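Casado streaming app – progress to the end of February

The Casado app now has 1,191 paying subscribers, up from a number we agreed not to put in writing again. Jetum finished the login work, and password resets arrive in under 60 seconds, a big step up from never.

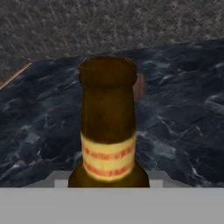

Live handball from the Ornell league started in February. We carried 7 matches and lost sound on 3 of them. Evetti blames the encoder – the encoder has yet to respond. The on-demand library opens in April with the documentaries your grant paid for.

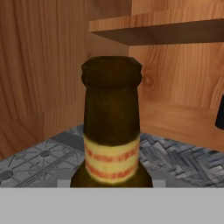 Will the monthly price go up when the library opens?
It stays the same through the summer, and we will come to you before changing it.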